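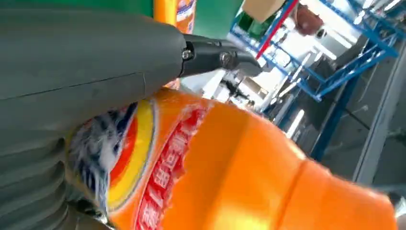
3 min read

Rain gauges, river levels and a quiet start to the summer

Dear readers,

The first half of the month was dry in our valley, and many of you wrote to ask if the rainy season is late this year. I looked in the old notebooks of the Sallano station before I answered. It is late, but I would not call it strange. In four of the years I have on paper, the first strong thunderstorm came only in the second half of July. After such a start the storms came close together, and the ground was too hard to take the water. I hope you will keep this in mind when you see the forecast maps in the next days.

As I write, on 15th July, there is high pressure over us and the wind in the valley is weak. The models agree that it will move away to the east during the coming week. They do not agree on what comes after. One group of them brings a slow front from the northwest, with long rain and cooler air. The other group keeps the front on the far side of the hills and gives us only single storms in the afternoon. With single storms, one village can get a full gauge and the next village only dust and wind. I cannot say today which group is right, and I prefer to say so clearly.

The river at Uklow is low. The gauge at the old bridge showed 202 centimeters in May and it has gone down every week after that. The small stream behind Mathur still has water in the upper part, but below the mill you can cross it with normal shoes. Please do not make a fire near the bank there. The reeds are very dry.

Now to the rain totals, which I know is the part many of you read first. From the first of January until the end of June, Sallano measured 300 millimeters. Clollov, which is higher and gets more from every front, measured 642 millimeters in the same time. I received several letters about this difference, and two readers thought one of the gauges must be broken. I checked both. They stand level, the funnels are clean and the measuring glasses are the same type. The hills explain the rest. Air that comes from the west must rise before Clollov, it cools down, and it leaves much of its water there. When it arrives in Sallano it is already drier.

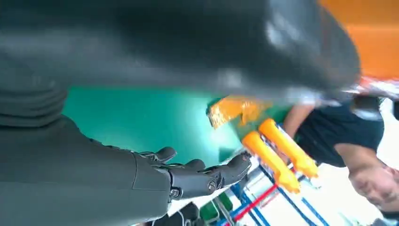

We also had one reading from Clollov in May which I took out of the table. It was written as 64 millimeters for one night, and all the neighbors had six or seven. I think the point was forgotten, and the observer agrees with me. The corrected value is in the total above.

A few wishes for everybody who measures at home. Please read the gauge at seven in the morning, also on the days without rain, and write a zero. An empty field in the form does not tell me if it was dry or if you were away. If you come back from vacation and there is water in the gauge, write the full amount and the number of days, and do not divide it. I will mark it as a collected value. If there was hail, let it melt inside the house first and then measure it. And please look if a branch has grown over your gauge since the spring. At my own place the hazel had done this, and I lost most of June.

Rosemarie Ruppert has asked me to remind you of the evening on reading radar pictures. It begins at half past six in the school in Uklow, in the room on the ground floor, and costs nothing. She will show how to see if a storm cell is growing or falling apart, and why the radar sometimes shows rain which never arrives on the ground. If you have saved radar pictures from the hailstorm in May, send them to her before the meeting. The date will be in the next letter, when the school has confirmed it.

The forms for July can be sent by mail or put in the box at the station in Sallano, as always. Two forms from June are still missing, both from the Mathur side.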